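カテゴリー:住まいの手入れ/タイル・目地

タイルの目地を自分で詰め直す

目地が好きです。タイルそのものの色や柄の話ならいくらでも読めるのに、間を走っている細い線の話になると急に情報が減ってしまうのがずっと不満でした。あの線がきれいになると部屋の明るさまで違って見えるんですよ!うちの洗面所の床は、目地がところどころ欠けて、黒ずみも取れなくなっていたのを、この1月に全部やり直しました。その手順をまとめておきます。

対象は室内の床や作業台など、セメント系の目地が入った小さめの陶器質・磁器質タイルです。浴室の入隅や浴槽との取り合いはシリコーンの領分なので、今回は触れません。大理石などの石もの、それから古い建物で下地の素性がわからない場合も、先に詳しい人に見てもらってください。

まず、詰め直しが必要かどうか

掃除で済むなら掃除で済ませたほうが楽です。中性洗剤を薄めて目地に置き、しばらく待ってから、歯ブラシより少し硬いブラシで線に沿ってこすります。横に動かすとタイルの角ばかり磨いてしまうので、あくまで線に沿って。これで色が戻ったら、今日はおしまいでいいと思います。

酸性の洗剤は汚れがよく落ちるぶん、セメントの目地も少しずつ溶かします。塩素系と混ざると有毒なガスが出るので、同じ日に両方を出すのはやめましょう。私は床には酸性を使わないと決めてしまいました。

爪やマイナスドライバーの先で軽く引っかいてみて、粉がぽろぽろ落ちるようなら詰め直しどきです。それから、タイルの真ん中を硬いもので軽くたたいてみてください。まわりと違う、ぽこぽこと軽い音がする一枚があったら、そのタイルは下地から浮いているかもしれません。浮いたタイルの上から目地だけ新しくしても、またすぐ割れます。先に貼り直してください。

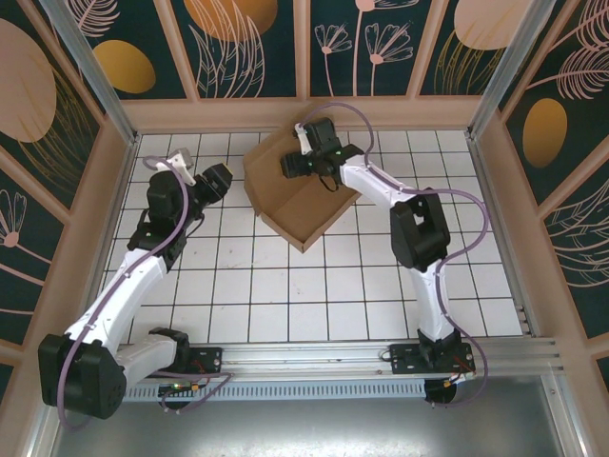 道具のほうは、思ったより少なくて大丈夫です。目地を削る手引きのノコ(目地カッターなどの名前で売られています)、掃除機、バケツをいくつか、ゴムごて、目の細かいスポンジ、乾いた布、ゴム手袋、保護メガネ、防じんマスク。電動工具でも削れますが、初めての方には手引きをすすめます。電動は速い。速いので、手がすべったときにタイルの角まで一瞬で欠けます。私はこれで洗面台の下の一枚をだめにしました。

目地材は、幅で選びます。うちの目地は2ミリだったので、細目地用の粒の細かいものにしました。使ったのはTiltoの白です。袋の裏に対応する目地幅が書いてあるので、買う前に必ず見てください。粒の粗い材料を細い目地に押し込もうとすると、途中で引っかかって奥まで入りません。逆に、幅の広い目地に細目地用を入れると、乾くときに縮んでひびが入りやすくなります。

色は、迷ったら粉のまま比べないこと!粉と硬化後とでは印象がかなり違います。Woleckの売り場には硬化した見本の棒が置いてあって、それを家のタイルと並べたつもりで眺めるのが楽しくて、つい長居しました。白いタイルに真っ白な目地は広く見えて気持ちがいいし、薄いグレーだとタイルの形が引き立ちます。床で人がよく通るところは、汚れの目立ちにくいグレーにも大いに分がありますね。

古い目地を削る

ここがいちばん時間のかかる工程です。好きな音楽でもかけて、ゆっくりいきましょう。

ノコの刃を目地の中央に立て、最初は力を入れずに引いて浅い溝をつけます。溝ができると刃がそこに落ち着いてくれるので、あとは手前に引くたびに少しずつ深くしていきます。押すときに力を入れると刃が跳ねます。引くときだけです。

深さはタイルの厚みの半分より深く、できれば三分の二。うちのタイルは厚みのわりに側面がざらっとしていて、古い材料がしつこく残りました。表面だけ薄く削って上塗りすると、見た目は一日できれいになりますが、薄い膜なのでじきにはがれてきます。

交差するところは、縦の線と横の線の両方からやさしく寄せていきます。一方向から一気に通り抜けようとすると、向かい側のタイルの角に刃が当たるんです。うっかり角をざらつかせてしまったら、400番の耐水ペーパーを水で湿らせて軽くなでておくと、手ざわりはだいぶ落ち着きます。つやのある釉薬の面までこすると曇るので、角だけにしてください。
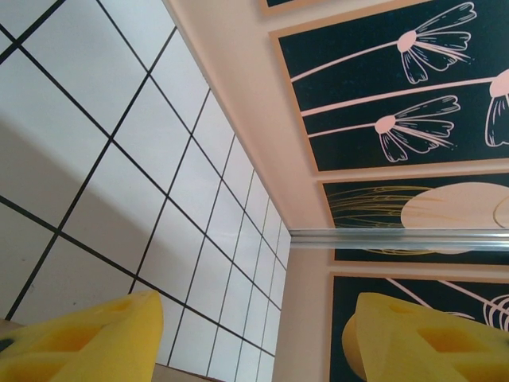 削り終えたら、粉を徹底的に取ります。掃除機のノズルを線に沿わせて吸い、固く絞った布で拭き、乾かして、もう一度吸う。しつこいようですが、目地の底に粉が残っていると新しい材料がくっつきません。夕方に削り終えて、そのまま一晩乾かし、翌朝に詰めるくらいの段取りが私には合っていました。

練る

粉はバケツに入れる前に量っておきます。うちの洗面所の床では、粉を745グラム使いました。一度に全部は練らず、小分けにしたほうがいいです。練った材料には使える時間があって、慣れないうちはその時間がびっくりするほど早く過ぎていきます。

水の量は袋の指定どおりに量り、先に水、あとから粉。逆にすると底に乾いた粉のだまが残ります。へらでよく混ぜたら5分置いて、もう一度混ぜてください。この待ち時間に粉の芯まで水がまわって、ぼそぼそしていたものが急になめらかになるんです。初めて見たときは声が出ました!やわらかめのピーナッツバターくらい、こてですくって傾けてもすぐには垂れない状態なら上出来です。固いからといって、使っている途中で水を足すのは禁物。色むらと強度不足のもとになります。

詰める

タイルと目地の溝を軽く湿らせます。水がたまっていたらスポンジで吸い取ってください。からからの溝に詰めると、目地材の水分が吸われて粉っぽく仕上がります。

部屋の奥から出口に向かって進みます。ゴムごてに材料を取り、目地に対して斜めに動かしながら、押し込むように塗り広げていきます。目地と平行に動かすと、こての縁が溝に落ちて、せっかく入れた材料をかき出してしまうからです。同じところを向きを変えてもう一度。空気が抜けると表面にぷつっと小さな穴があくことがあるので、見つけたらその場で埋めます。

入りきったら、今度はこてを立てて、やはり斜めに、余った材料をかき取ります。このときタイルの上にたくさん残しておくと、あとの拭き取りで泣きます。
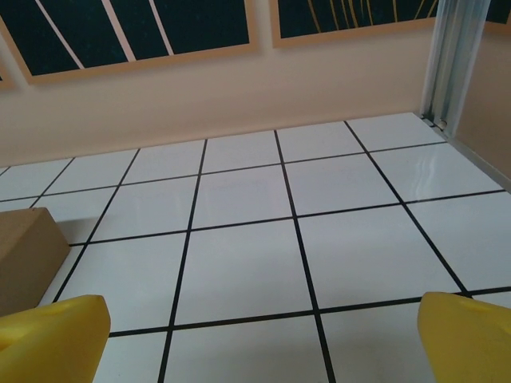
白いタイルの床

拭き取る

早すぎると目地がえぐれ、遅すぎるとタイルの上で固まる。目地仕事でいちばんおもしろいのはここです。目安は、目地を指でそっと押してみて、跡はつくけれど指には材料がつかない頃合い。季節と部屋の湿り気でずいぶん変わるので、時計よりも指を信じてください。

スポンジは、絞って、絞って、もう一度絞ります。水が垂れるスポンジで拭くと目地の表面が薄まって、乾いてから白っぽい粉が浮きます。斜めにすっと一度引いたら、面を返してまた一度。両面使ったらバケツですすぐ。このくり返しです。バケツの水が濁ってきたら、惜しまずに替えましょう。すすいだ水は排水口に流さないこと。配管の中で固まります。一晩置いて沈殿させ、底にたまったものは自治体の決まりに従って捨ててください。

最後に目地の高さをそろえます。濡らした指先(手袋のまま)か、丸みのある棒で線をすっとなぞると、わずかにへこんだきれいな筋になります。この瞬間が大好きで、私はいつも端のほうを残しておいて、最後にゆっくりやります。

表面が乾くと、タイルに薄い曇りが出てきます。失敗ではないのでご安心を。乾いた布で円を描くように磨けば消えて、その下からつるんとしたタイルが出てきます。

養生

歩けるようになるまでの時間は製品によって違います。袋に書いてある時間より短くしないでください。冬場は硬化が遅いので、私は表示より長めに取りました。直射日光や温風で急いで乾かすと、ひびの原因になります。換気はゆるく、暖房は控えめに。

しっかり硬化したら、好みで目地用のシーラーを塗ります。油や飲み物がこぼれやすい台所では塗っておくと安心です。うちの洗面所は塗らず、こまめに水拭きするほうを選びました。
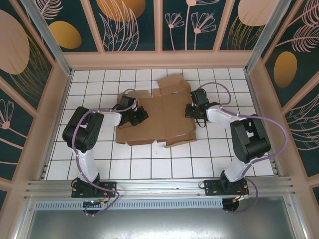 Suha Hamdan:読みながら台所の床をやりました。古い目地を削るところで二晩かかりましたが、練ったあとに待ってもう一度混ぜる、というのが効いた気がします。前に自分でやったときはそこを飛ばしていて、だまだらけでした。ひとつ質問です。一週間たって、冷蔵庫の前だけ色が少し濃いままなのですが、これは削ってやり直しでしょうか。

削る前に、もうしばらく様子を見てください!まわりより深く詰まったところは乾くのが遅く、色がそろうまでに時間がかかることがあります。それでも濃いままなら、拭き取りのときの水加減に差が出たか、下から湿気が上がっているか。冷蔵庫なら水受けの漏れも一度確かめてみるといいと思います。湿気の心配がなく色だけが気になる場合は、目地専用の着色材を上から塗る手もあります。目立たない隅で試してからどうぞ。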